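21 November 2024
Wrist cam / handover node. Notes as I go, will tidy later (won't)

Picking up where Thierry left off. His branch is merged into mine as of this morning, conflicts only in the launch files and the grasp config. Took his version of the config, kept my launch files. If something on Hutis starts up with the wrong namespace that's me, sorry.

Goal for today: get the "part in hand" check to stop lying when the thing in view is small and dark and somebody's hand is under it. Everything else can wait, including the Bultel demo stuff.

Where it stood. The segmenter gives one mask for hand and one for part. Works fine on light parts. On dark gray parts close to the lens it either eats the lower half of the part into shadow or glues the cable to it and calls the lot one object. Then the pose fit gets a long skinny blob and the planner asks for an approach from the side, straight at somebody's thumb. Planner is doing what it's told. The keep-out around the hand stops it, so no danger, but it sits there refusing and the operator thinks it's hung.

First try: raise the mask confidence threshold. Useless. Lost the part completely on the first bag I replayed, and the cable stayed in, very confident about the cable. Put it back.

Second try: depth gating. Anything nearer than 40 mm gets thrown away before the fit. Better. The blurry stuff right up against the lens was feeding garbage into the fit and most of that is gone now. But 40 is hard coded in the callback, needs to be a param. TODO. Also the gate runs before the undistort step, wrong order, it should be after. Swapped them, replayed, small change in the fit but in the right direction.

Third try, the one I wanted to do from the start: treat the thin stuff as its own class. Cables and thread. Thierry was against it in February because we had no labels for it, and he was right back then, but the Tiongson set has plenty of thin black things in it and I'd forgotten we even had access. Pulled 500 frames, fine tuned the head only, backbone frozen. Ran over lunch.

Replay after that, first frame I stopped on:
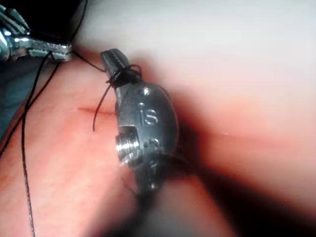
Gray molded part on open palm, wrist cam. Thread tied round the ridged tab, cables at left.

Good hard case. Thread and cables are all thin and black and they come from more or less the same corner, by the gripper metal. Old model had thread + cable + part as one thing. New head splits out both cables cleanly and gets most of the thread. It loses the bit that hangs down onto the palm. Calls that skin. Fair enough, there's a crease running right under the loose end and at our input size I doubt there is much to tell them apart.

Knot gets labeled as part. I can live with that, it sits tight against the base of the tab so the outline barely moves.

Lower end of the body is still a problem. It goes out of focus and then there's that big dark blur under it at the bottom, and the model wants to run the part mask straight down into it. I can't tell by eye what the blur is either, finger or the housing in shadow, so I'm not going to label it as one or the other. Marked it ignore. Rule from now on: if you can't say what it is, ignore label, don't guess. Thierry please do the same on your half, we had a few guesses in the old set and they hurt.

Bright spots. Threaded metal fitting on the side and the little round dimple over the lettering both throw a strong highlight. The keypoint net likes them too much. It put the "tip" keypoint on the fitting in a bunch of frames, so the axis came out pointing sideways across the part. Tip should be at the rounded end of the narrow tab, obviously. Did two things:

- clipped highlights before the keypoint net (cheap, just a soft cap on V)
- added a check that the tip has to lie near the end of the long axis of the mask, otherwise drop the estimate and wait for the next frame

Second one does nearly all the work. Clip helps a little, costs nothing, leaving it in for now. Thought about using the raised "iS" as an orientation cue, since it would settle which face is up. It's same color as the housing though and only shows where light hits the edges. Turn the part a bit and I'd expect it to vanish. Not worth it. Parking the idea.

Numbers, before I forget. Held-out bag, frames with a dark part on a hand, fit accepted by the planner:

old model, no gate: 57 percent
new head + gate + tip check: didn't finish, see below

Replay node died part way through the second run. Memory. The visualizer was keeping every overlay because somebody (me) set the queue size to 0, and 0 means no limit, and I knew that. Set to 5. Rerunning tonight with the visualizer off, will put the real number here tomorrow. From the part that did run it looks clearly better but I'm not writing down half a number, people quote those.

Planner side. Changed one thing only. When the fit is dropped it now publishes a "waiting" state with a reason string and the panel shows it. Before this it published nothing, which is why it looked hung. Reason strings so far: no_part, axis_unclear, hand_too_close. Open to better names. Please dont add new ones without putting them in the msg comments.

Did not touch the keep-out distance. Somebody asked on the Vidstead call if we could shrink it to get more reach. No. Not until the hand mask is stable over a full bag, and the hand mask still flickers on the out of focus side of the hand. When it goes soft against the pale background the edge wanders in and out from frame to frame. Tried a temporal filter, median over 5 frames. Smooths it nicely but adds lag and lag on a hand mask is the wrong thing to add. Tried taking the union of the last few masks instead, so it can only err big. Prefer that. The keep-out gets a bit fat when the hand moves fast, arm slows down, fine.

Small annoying things found on the way:

- camera info for the wrist cam is still the one from before the mount change. The intrinsics should be ok, extrinsics I don't trust. Need to redo hand-eye before anyone believes a pose from this.
- own-gripper mask is static and drawn for the old mount too. A strip of gripper metal gets past it in the upper left corner and the segmenter sometimes calls it fitting. Redrew the mask by hand, looser. Proper fix is to render it from the URDF with the current joint state but that's a day's work at least.
- cables near the lens: static mask no good, they can move. The thin class takes care of it mostly.
- bag timestamps on Hutis are off from the arm controller. Not much, but I saw it when lining up joint states. Check the clock sync.
- exposure is on auto. With a hand filling the view it settles on the skin and the dark part goes to mush. Want to try metering on the last known part mask. Thierry says the driver supports an ROI for this, I haven't found it in the docs.

Tomorrow:
rerun number, fill in above
gate distance to param
hand-eye on the new mount
ask Tiongson people if we can keep the fine tuned weights in our own repo or if they have to stay on their server
label another batch, thin stuff first, and more with the part turned the other way up so we aren't only learning one side of it

Thierry Texier has the second labeling account if anybody needs it, the first one is locked to my machine until I work out the token thing.

Branch is wrist-thin-class. Don't merge to main yet, the tests for the tip check are stubs and they all pass becuase they assert True.

Last updated: end of day, before rerun
Contact: handover channel, Vidstead internal | © Vidstead | Back to top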